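Shares 42 | Comments 92

The Short Life of a Takeout Lunch

An aluminum foil tray weighs very little, costs very little, and is thrown away within an hour of being opened. The same is true of most of what arrives with it. A single delivered lunch generates a tray, a lid, one or two paper bags, a plastic bag, a wad of paper used as filler, and usually a drink can. Sorted correctly, most of that has a second use. Sorted the way most offices sort it, very little does.

Climia, a firm in Furkport that runs clearing-up trials for workplace lunchrooms, has spent the period since March on a narrow question: what should happen on the table before anything reaches a bin. Its method, set out in a working paper titled Prurkatus, divides the end of a meal into two streams. Reusable items go into a tray at one end of the table. Everything else stays on the surface until it has been separated by material.

The order matters more than it might seem. Plates and cloths are the items most often lost by accident. A thin cloth balled up under a paper bag goes out with the bag, and a plate stacked inside a foil tray can follow it. Prurkatus therefore calls for the reusables to be lifted first, plate at the bottom of the tray and cloth beside it. A cloth left under a plate tends to hold whatever liquid runs off, and it stains.

Metal comes next. A can and a foil tray are both commonly aluminum, but they don't behave the same way in a sorting plant. Cans have thick enough walls to survive compaction and are picked out with little trouble. Foil trays are thin, crease easily, and carry far more food residue per gram of metal. A tray with its walls folded in traps sauce in the creases, and rinsing it after folding takes longer than rinsing it flat. The paper's instruction is to rinse first and fold second, or else leave the tray open. 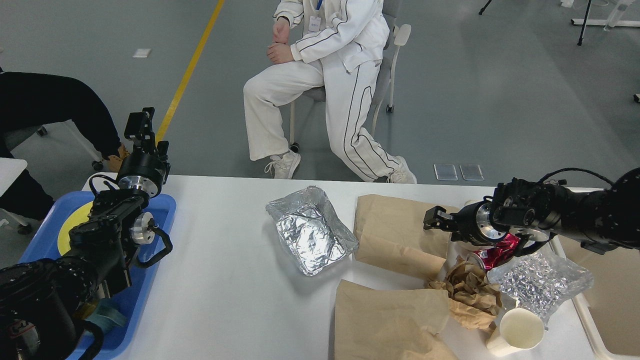
Crushing cans is a matter of local rules. Some plants identify a can by its shape and prefer it whole. Others bale everything and have no preference. Furkport accepts both, and Climia's notes record no difference in recovery between crushed and uncrushed cans in its own trials. The benefit of crushing is volume. A lunchroom bin of 90 liters fills quickly with whole cans, and a full bin is where sorting usually breaks down - people put the next item in whichever bin has room.

Paper is the largest stream by volume and the most often misjudged. A brown bag that carried sealed containers is generally clean enough to recycle. A bag with grease through the base isn't, although it can be composted where that service exists. The test in the paper is simple: hold the base up to a light and look for translucent patches. Flattened bags should be stacked. Crumpled paper should be opened out before it goes in, partly to save space and partly to release whatever has been wrapped inside it. Forks, sauce packets and receipts are the usual finds.

Stacking has a second advantage. Two bags laid flat occupy almost no depth, and clean ones can be used again to line a food waste caddy. Climia suggests keeping a small supply for this purpose and recycling the surplus.

Clear plastic bags are the weak point of the method. Few curbside programs take film, and a bag with its contents still inside is treated as general waste almost everywhere. The recommended step is to empty it first. Ice goes in the sink. Packing material goes back to whoever handles shipping, if anyone does. The empty bag then goes to a film collection point, of which Furkport has only one, at the Karamanlidis supermarket near the harbor. Staff at most sites were unwilling to make the trip, and the paper doesn't pretend otherwise.

The trials covered 200 lunches. The paper reports that tables with a tray already in place at the start of the meal lost fewer plates and cloths than tables where the tray was brought out afterward. It gives no firm figure for the difference, citing inconsistent record keeping at two of the sites. Tray color wasn't tested. Tray position was: at the end of the table, the tray stayed in use. In the center, it was moved aside for food and not moved back.

A revised version of Prurkatus is due after the next set of trials, with a longer section on film and a separate page for sites that have no sink. Until then, Climia advises lunchrooms to begin with the tray and add the other steps once plates have stopped disappearing.

42 shares
92 comments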